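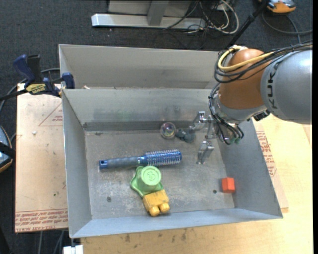 Azucena Huerta
8 May 2026

Treduvbridge council wants us to believe the new sorting contract with Zusier will push our recycling rate up by 22 points in 2 years. I've read the whole report. I have doubts.

2/ First, what is the rate a rate of? The report counts everything that goes in the green-lid bin as recycled. What gets thrown out at the other end is in a separate table, in the appendix, with no total.

3/ The trial was 2,000 homes, all on the Quezada estate. Newish houses, wide drives, room for three bins each. I live in a second-floor flat with a shared bin store and a door that doesn't shut. Were any flats in the trial? I asked in February and I'm still waiting.

4/ And people on the trial got a leaflet, a visit and a free kitchen caddy. Will the rest of us get a visit? There's no money for it in the budget that I can find.

5/ Someone will say I'm against recycling. I wash my yoghurt pots, thanks. I'd just like to know where they go after that.

6/ The old Skukorum contract was sold to us with much the same graph, by the way. Same cheerful green line going up. Have a look at what happened to it after year one, if you can find the page. They've moved it.

7/ Comments close at the end of the month. The form is on the council site under "Streets and parking", for some reason. Question 4 is the one about flats, so please fill that in even if you skip the rest.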